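Wurnska Reading Room: Progress Report to the Lolletti Fund
4 Nov 2025

This report covers the period since our last update in July.

Lending
Members borrowed 1,878 items over the period. Large-print novels and local history went out most. Picture books were slower than we expected over the summer and picked up again once school started. We signed up 253 new members, many of them from the Xaba side of town, where the bus now stops close to our door.

Catalog
The move to the Jellow catalog system is finished except for the map collection. Old card numbers still work. We lost two days of opening hours to the changeover and made them up on later evenings. The maps need new sleeves before they can be labeled, and the sleeves are on back order.

Spending
We are under budget on shelving and over on heating repairs. We ask to move the shelving balance to repairs. A revised budget sheet is attached.

Reading corner
Furnishing has started. The floor stays as it is, and the lamp will be used for evening hours. Four armchairs are still to be ordered.

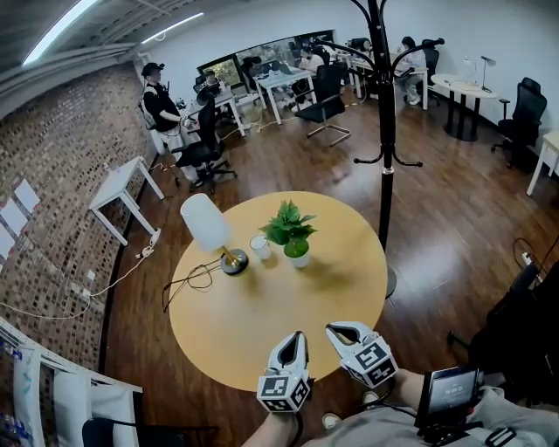

Round table with lamp and potted plant, reading corner.

Next steps
Finish the maps, order the chairs, and print the winter schedule. The roof quote is due before the next payment and we will send it on when it arrives.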